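**Subject:** gray marks + scuffs on white cylinders, gray top suspected
**Site:** Thibodeaux, back room
**Opened by:** Rebecca De Luca
**Assigned:** Jahangir Munshi
**Priority:** was low, now medium (Vlasta asked)
**Status:** see bottom

---

**8:40, Rebecca**

White Stellberg cylinders coming up dirty again. Took one off the shelf for Vlasta and it had gray all over it, she sent me right back. Not dust. Wiped with a dry cloth, cloth stayed clean, marks stayed put.

Two kinds of mark as far as I can tell:

- faint gray scuffs and thin scratch lines, all directions, some of them branch
- one wavy gray line that looks like somebody drew it on

The order is 200 of these and they're supposed to go out plain white. Last October we had the same complaint and it got closed as "handling". Can we not close it as handling.

**8:55, Jahangir**

Got it. Need to know before I come over:

1. Same marks on ones still in the carton?
2. What are they being wiped with?
3. Where do they sit between carton and shelf?
4. Anybody using pencil or marker back there?

**9:10, Rebecca**

1. Havent opened a new carton, will do
2. Lakireo, the 500 ml bottle, paper towel
3. On the gray top, on their sides mostly
4. Dalibor pencils on everything. Ask him

Close-up attached.

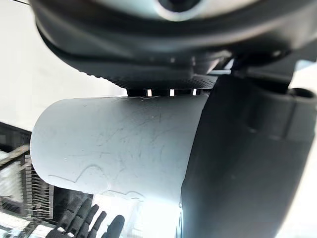
*White cylinder on its side, open end left. Wavy gray line low on the left, scuffs and fine scratches on the rest.*

The surface is kind of chalky looking, so I don't know how much of this would ever wipe off.

**9:25, Jahangir**

OK, useful. The wavy line and the scuffs are not the same problem. Line reads as drawn, it dips and comes back up and it's way more definite than anything else on there. Scratches are thin and go every which way. Splitting them:

- **A:** wavy line
- **B:** scuffs and scratches

Please stop wiping for now. Matte finish plus paper towel, you may be polishing in shiny spots and we'll have a C.

**9:30, Rebecca**

stopped. Pulled the paper towels off the roll holder so people get the hint

**9:50, Dalibor Charvát**

Rebecca says I'm being blamed. I do pencil on the lids of boxes, I don't draw on the goods. Did test a soft pencil on a scrap cylinder last week to see if a fill line would show. Scrap went in the scrap bin. If someone fished it out that's not me.

Also the top was scrubbed with the green pad before the last batch. Somebody should write that down, so I'm writing it down.

**10:05, Jahangir**

Green pad on the gray top, noted. That's a B candidate.

Dalibor, was your test line straight or wavy?

**10:07, Dalibor**

Wavy. Curved surface and I was holding it in one hand.

**10:15, Jahangir**

Right. Then A might just be the scrap piece back on the shelf. Not proven. Rebecca, can you check if others have a line like that?

**10:40, Rebecca**

Went through the shelf. No other wavy lines. Scuffs yes, on a lot of them. Set 60 aside that I wouldn't send. New carton opened too: top layer clean, didn't dig further, need the space.

So B happens after the carton. Or at least not in the top layer.

**11:00, Jahangir**

On site. Things tried, in order:

| # | Tried | Result |
|---|---|---|
| 1 | Dry microfiber on scuffs | nothing |
| 2 | Damp microfiber, plain water | a little lighter, maybe wishful |
| 3 | White vinyl eraser on scuff | lighter for sure, slight shine left |
| 4 | Same eraser on Dalibor's scrap (found another one in the bin) | pencil comes off easy |
| 5 | Clean cylinder rolled on bare gray top | picked up faint gray |
| 6 | Clean cylinder rolled on brown paper | no marks |
| 7 | White cloth rubbed on gray top | cloth went gray |

5 and 7 are the ones that matter. The top is giving off gray. Photo with some of the top in it.

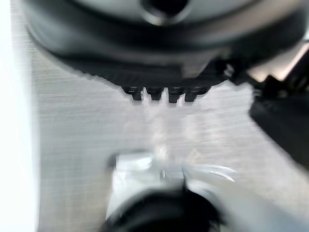

*Gray surface behind, fine streaks running side to side, a bit mottled.*

Don't read too much into the streaks in the photo, it's a brushed look to begin with. What I'm going by is the cloth.

**11:20, Hjørdis Hellström**

Top came through Anov. Brushed look is normal, it was ordered that way. I can't tell from a photo if the pad did anything to it. Gray on a cloth isn't right tho. What did you use on it besides the pad?

**11:25, Rebecca**

Lakireo again. Same bottle for everything, that's how it is back there

**11:35, Hjørdis**

Ok. Rinse it off with plain water, two passes, dry fully, repeat the white cloth. If the cloth is still gray I'll take it up with Anov. No pads of any color please.

**1:15, Jahangir**

Rinsed twice, dried, white cloth again. Still gray but a lot less. Third rinse, barely any. So part of it was residue sitting there from scrubbing. Won't promise the rest is gone until it's had a day of use.

Put brown paper down meanwhile, taped at the corners. Rolled three clean cylinders on it, all fine.

**1:30, Vlasta Charvát**

What do I tell the customer? They want all 200.

**1:40, Rebecca**

The ones from the new carton can go once checked. The ones I set aside need the eraser and a second look in daylight, the overhead light hides everything. Anything with real scratches doesn't go, eraser won't fix a scratch. Asking Stellberg for replacements, will put the number here when I have it.

**1:45, Vlasta**

Fine. Tell them partial shipment. And get that squiggle one out of my sight.

**1:50, Rebecca**

In the scrap bin, with an X inside so it doesnt come back

---

**Where it stands**

- **A (wavy line):** probably Dalibor's pencil test piece. Didn't try the eraser on that exact one before it got binned, my fault. Closing A.
- **B (scuffs/scratches):** gray transfer from the top, green pad + leftover cleaner likely. Scratches could be from cylinders rubbing each other on the shelf, not tested. Leaving B open.

**To do**

- [x] brown paper on the top
- [x] green pads out of the back room
- [ ] white cloth test again tomorrow morning (Jahangir)
- [ ] eraser pass on the set-aside ones (Rebecca, Dalibor)
- [ ] dividers for the shelf, cardboard is fine
- [ ] Anov, only if the cloth is still gray (Hjørdis)
- [ ] reopen the October ticket and link it here

**4:20, Dalibor**

Out of erasers. The one left is the pink kind, smears. Buying white ones on the way in tomorrow, put it on this ticket.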